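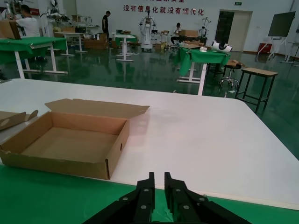 4.3 Work area rules for carton handling

This section applies to the Girkik two-finger gripper when it is used with open cartons on a flat table. Read it together with section 4.2 (mounting the gripper) and the Gidov controller manual. Site rules at Fleltholm take priority where they are stricter.

4.3.1 Preparing the table

1. Put the controller in Hold and check that the amber lamp is lit.

2. Lay the green mat along the robot's side of the table. The long edge of the mat must lie flat, with no fold or raised corner under the gripper's path.

3. Clear the tabletop of tape, knives, labels and offcuts. Only the carton being worked on and the next carton in turn may stay within reach of the arm.

4. Place the carton on the bare tabletop, beyond the mat. Do not let it overlap the mat edge.

5. Fold the lid fully back, away from the gripper, and press the crease by hand. A lid that springs forward again must be held with the clip supplied (part 22), or the carton rejected.

6. Look inside the carton. For the first cycle of every shift it must be empty.

Note: Hand holes and punched holes in the side walls are allowed. Do not use them as reference points when teaching positions; use the inside corners of the base.

4.3.2 Checking the gripper

1. Check that every bolt head on both finger plates is present and seated. Torque values are in table 4-C.

2. Bring the fingers to the narrow gap setting and view them from the wrist camera. The tips should stand parallel, and the surface below should be visible between them.

3. If the tips lean towards each other or one sits lower than the other, stop and repeat section 4.2.

4. Wipe the camera window with a dry cloth. No solvent.

CAUTION: Never tighten a finger bolt with the controller in Run or Teach. Hold is not enough either — switch to Isolate and fit the lock.

4.3.3 People and passing traffic

The robot may share a room with other benches and other staff. The following apply at all times:

Keep 300 mm of free space between the carton and any table edge where a person can stand.

Stools and chairs are to be kept outside the marked reach of the arm, whether or not anyone is using them.

Empty and flattened cartons may be stored on the floor or on other tables. They may not be stored on a walkway, against a door or in front of a stop button.

Anyone entering the reach of the arm must first put the controller in Hold. Asking the operator to pause is not a substitute.

Where a second robot can reach the same table, one of the two must be in Isolate. Shared running is covered in the Barajas cell supplement and needs separate approval.

4.3.4 First cycle

1. Set speed to 2 on the pendant.

2. Run one approach to the carton without closing the fingers. Keep a thumb on the stop key.

3. Confirm that the fingers clear the near wall and the folded lid on the way in and on the way out.

4. Run one full cycle with a test piece. Raise the speed only after this cycle has finished with no contact alarm.

Note: Alarm 96 means that a finger has touched a wall or flap. Clear it at the pendant, re-seat the carton and start again from step 1. Three alarms in a row — take the carton out of use and record its batch number.

Record the checks in the cell log before handing over. The log page is replaced each December; earlier pages are kept with the controller.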